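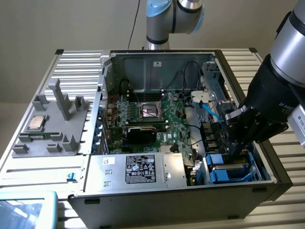 Search this site Enter keywords Go

October
By Arlo Tillman

What an Open Day Should Show

Public demonstrations of automation have acquired a settled form. Visitors are seated, a short film is shown, and a machine completes a rehearsed task without pause. The open day held by Rerkon at its Clasdale workshop this month did not follow that form, and other organizations would do well to study it.

The subject was the dismantling of desktop computers. Clasdale receives 3978 retired machines a year from offices and schools in the district, and most of them are still taken apart by hand. Rerkon proposes that two robot arms should take on part of that labor, beginning with the processor and the drives. Visitors were admitted in groups of 19 and allowed to stand beside the bench for 30 minutes at a time. There was no film.

The merit of this arrangement was that the difficulty of the work could be judged directly. A desktop computer is built to be assembled quickly. Its cables cross one another, its latches differ from one model to the next, and a drive carrier that a technician releases without thought requires a machine to find two small tabs and press them evenly. A visitor who has seen this at close range will form a more sober estimate of what automation can do in the next few years than one who has read a brochure. 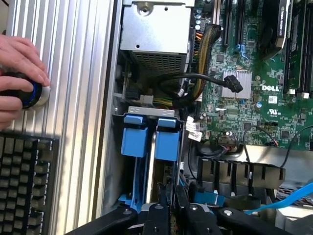
It is also proper that staff remained at the bench throughout and answered questions as they worked. The Vandov demonstration I attended last year kept its engineers behind a partition, and the audience left with the impression that none were needed. Such an impression does harm. It alarms employees, and it misleads the public bodies that are asked to pay for the equipment.

I have one reservation. Rerkon gave no figure for the cost of each computer processed, and the printed guide referred only to a target of about 3000 units in the first year. The Fitzsimmons report on district recycling asked for exactly this information, and the question was put twice in my group. A firm that is willing to show its methods should be equally willing to show its accounts.

The workshop will open again in the spring. I would urge the district to send the technicians who now do this work, with sufficient time to ask their own questions, and to publish what they report.

Filed under: Opinion, Industry & Technology, Recycling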